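양팔 로봇 셀 세팅과 정비 보고서 (Torvik 셀, 캡스톤 중간 제출본)

지난 2월에 과제 주제를 정할 때만 해도 저는 당연히 학습 쪽을 하고 싶었어요. 그런데 제비뽑기로 셀 관리 담당이 됐고, 한 학기 내내 육각 렌치를 들고 살았습니다. 막상 해 보니 꽤 재미있어서(진짜로요!) 이 보고서도 예정보다 길어졌네요.

1. 셀 구성

우리 조가 맡은 셀 이름은 Torvik이고, 검은 작업대 양쪽에서 로봇 팔 두 대가 마주 보는 구조입니다. 둘레에는 검은 천을 쳤어요. 처음엔 천 없이 돌렸는데 창가 쪽 빛이 시간대마다 달라져서 카메라 노출을 매번 다시 잡아야 했거든요. 천을 친 뒤로는 노출값을 한 번 고정해 놓고 그대로 씁니다. 대신 천이 처지면 위쪽 시야에 들어오니까 아침마다 당겨 주는 게 제 첫 일과가 됐습니다.

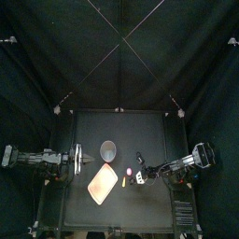 그림 1. 검은 천을 두른 Torvik 셀. 두 팔 사이에 컵, 트레이, 장난감 물체가 놓여 있다.

전원을 넣기 전에는 브래킷부터 손으로 흔들어 봅니다. 조금이라도 덜컥거리면 그날 캘리브레이션은 다 헛수고예요. 저는 이걸 무시했다가 오후를 통째로 날린 적이 있습니다. 그다음이 케이블인데, 손목 카메라 선은 팔을 끝까지 뻗은 자세에서 여유를 봐야 합니다. 접힌 자세에서만 보고 넉넉하다고 생각했다가 커넥터가 빠져 버렸고, 원인을 찾느라 Telluvel 제어 프로그램을 두 번이나 다시 깔았습니다. 범인은 커넥터였는데 말이죠...

2. 그리퍼 점검

손가락 점검은 80회 동작마다 하기로 정했습니다. 손가락을 완전히 닫고 손목 카메라 화면으로 맞닿는 선을 보는 방식이에요. 끝이 서로 어긋나 있으면 고정부를 풀어 다시 맞추고, 나사를 조인 다음 또 닫아 봅니다. 말로는 간단한데 조이는 동안 손가락이 살짝 돌아가서 은근히 성질이 나는 작업입니다. 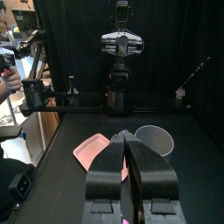 그림 2. 손가락을 모은 상태의 손목 카메라 화면. 건너편에 다른 쪽 팔이 보인다.

그리고 이 자세에서는 맞은편 팔이 화면에 들어와서 두 팔의 방향을 같이 보기에도 좋습니다. 저는 여기서 이상이 없으면 Camen 점검표에 표시하고 다음으로 넘어갑니다. 점검표를 만들기 전에는 각자 기억에 의존했는데, 같은 나사를 둘이서 번갈아 조였다 풀었다 한 날도 있었어요.

로그로 보면 지금까지 누적 동작은 3000회를 넘었고, 그동안 정비 기록은 46건이 쌓였습니다. 제일 많은 건 손가락 고정 나사 풀림, 그다음이 카메라 선 문제입니다. 모터 쪽 고장은 아직 없어서 다행이고요.

3. 손목 카메라 재조정

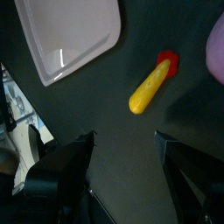

손목 카메라는 손가락을 갈고 나면 꼭 다시 맞춥니다. 손가락 높이가 조금만 바뀌어도 화면에서 가려지는 범위가 달라지거든요. 제가 쓰는 방법은 단순해요. 그리퍼를 열고 작업대 위로 기울여 가져간 다음, 두 손가락 끝이 화면에서 비슷한 높이에 오는지 봅니다. 그다음은 물체 차례인데, 저는 빨간 꼭지가 달린 노란 장난감 채소를 제일 좋아합니다. 어두운 상판 위에서 색이 확 튀고 길쭉해서, 벌어진 손가락 사이로 어느 쪽을 향해 누워 있는지 바로 읽히니까요. 반들거리는 표면에 흰 반사점이 생기는 건 좀 골치인데, 노출을 한 단계 낮춰서 버티는 중입니다. 조명을 옮기는 쪽도 생각해 봤지만 그러면 천부터 다시 쳐야 해서 일단 미뤘어요.

4. 남은 일

Utau 쪽 셀과 예비 손가락을 같이 쓰기로 했는데 나사 규격이 서로 달라서 어댑터를 새로 뽑아야 합니다. 도면은 그려 놨고 출력만 남았습니다. 케이블 고정 클립도 바꾸고 싶은데 마음에 드는 걸 아직 못 찾았어요. 어댑터 장착 결과와 클립 교체 내역은 최종 보고서에 넣겠습니다.

11월 8일 제출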